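README - shoe rack tidying set (Clorstead hallway)

Version 2. Replaces the February one, please delete the old copy if you still have it.

Written in a rush by Illia Panasiuk, corrections to me or to Zoia Harasym.

What's in here

Short clips and stills of shoes being sorted at a metal shoe rack. Shoes on the floor, shoes on the bars, pairs being put back together. One rack, one corner of one floor. 699 clips in total, 8 folders. Each folder has a plain text file listing the clips and the task line for each.

All filmed at the Clorstead flat. Same rack throughout, though it gets nudged a bit so dont rely on it being in the same spot from folder to folder.

The shoes

- navy canvas slip-ons, thick white soles, WARRIOR on the heels
- black canvas lace-ups, white laces, white stitching
- yellow slides
- cream slides
- other canvas pairs turn up in the later folders, see shoes.txt

Slides are labelled "slide" and never "sandal" or "slipper". Version 1 had all three words and it made searching a pain. Lukian Savchuk went through and fixed them, if any slipped past him let us know.
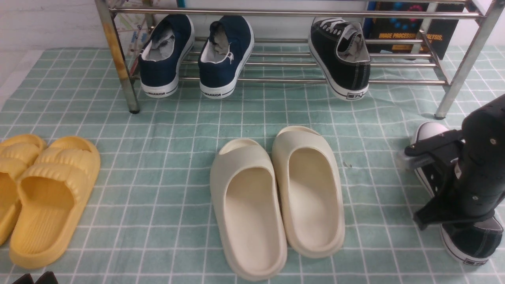

Navy slip-ons on the shelf, one black lace-up beside them, slides on the floor.

The rack

Silver tubes, slatted shelf made of parallel bars. The tube at the front left is stained a yellowy brown near the top. Left it as it is. Useful for telling which way round you're looking, as the other end is cleaner.

Bars are a nuisance. A heel can drop between two of them and the shoe ends up pointing at the ceiling. Those clips are kept and marked "tilted" in the notes column. Counted as done if the shoe stays up on the shelf, not done if it comes off again.

Things behind the rack (books, printed sheets) are not part of the task. Not labelled. Please don't write in asking for book titles.

The floor

Green, white grid lines. Looks mint in some clips and closer to teal in others, depends on the light and which camera. We have not colour corrected anything. Tùng Lại wanted to, was outvoted. If you need the greens to match you'll have to do it yourself.

The grid is handy for judging how far a shoe has moved but we didn't measure the squares so please no distances in centimetres quoted from this set.

How the tasks are worded

Kept short. Everyday words. Typical lines:

"put the black shoe on the rack"
"put the two black shoes next to each other"
"move the yellow slides away from the rack"
"pick up the shoe lying on its side"
"take the blue shoe off the rack and put it by its pair"

Left and right always mean left and right as you face the rack. Not the left shoe and right shoe of a pair! This caught out three of us. Where the foot is meant the line says "left-foot shoe".

"Pair" means same colour, same style, both toes pointing the same way. Heels don't have to be dead level. A pair with toes pointing opposite ways is "together" and not "paired". Kyrylo Romaniuk has strong views on this and wrote the longer version, it's in pairing.txt.

Close views

Each clip comes with at least one close view as well as the wide one. In the close ones you often get half a shoe and a lot of floor. Good for collars, stitching, eyelets, the inside of the shoe. Less good for working out which shoe it is - check the wide view before you change a label.
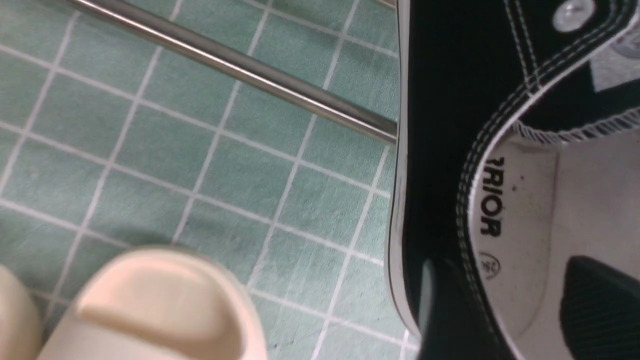
Black canvas shoe close up, lining and part of the lettering showing.

Lettering: we write down only what can be read in that view. So if the lining shows RRIOR the entry is RRIOR. Do not fill in missing letters. The full word goes in shoes.txt once and nowhere else.

High-top or low-top: the black canvas shoes look taller from some angles than others, and early notes used both words. We now just say "black canvas shoe" everywhere. If you find "high-top" in a note it's a leftover from version 1.

Laces

Bit of a mess, sorry. Laces were left however they fell. Some are tucked in, some hang down the front. There is a laces column (tucked / loose / can't tell), filled in for the first 200 clips only. Zoia is doing the rest when she has time. Lace ends on the floor count as loose even if the shoe itself is up on the rack.

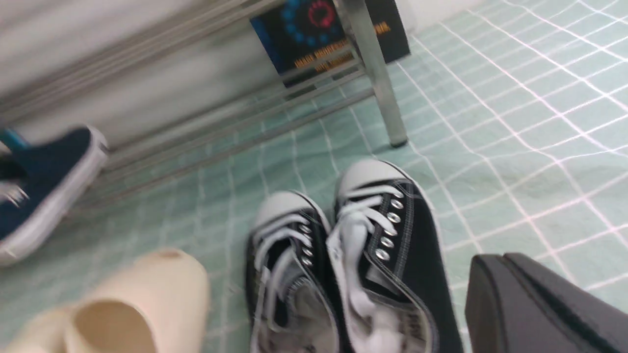

Shoes lying on their side get "side" in the position column, upright ones get "flat", anything leaning on another shoe or on a leg of the rack gets "lean". Upside down is "sole up". If a shoe is moving and you can't say, put "moving" and go on to the next one. Blurry clips are staying in. We took out only the ones where no shoe could be made out at all.

Partly visible shoes: label them if you can name the colour. A strip of sole with no colour above it is just "shoe".

Folder names

Named after the order they were filmed, a to h. Folder d is the odd one out, shorter clips, mostly slides. Folder f has a gap in the numbering, nothing is missing, we renamed a batch and gave up halfway.

Known problems

- two clips in folder b have their task lines swapped, fixed in the list but not in the file names
- "navy" and "blue" both used. Same shoes. Will be all navy in the next version
- cream slides called "white" in folder c, seperate fix coming
- start times in folder g are an hour out

Splits

Folders a to f for training, g for checking, h kept back. Please keep h kept back. The same shoes are in all of them so this is no test of whether something copes with new shoes. For that use the Estis hallway set, which has boots and wellies and a wooden bench.

Using it

Fine for teaching and research. Ask first for anything you plan to sell. Credit line: "Clorstead shoe rack set, Mernia project". Put the version number in as well.

Contact

Labels: Zoia Harasym
Pairing rules: Kyrylo Romaniuk
Files that won't open: Tùng Lại, mornings are best
Everything else: me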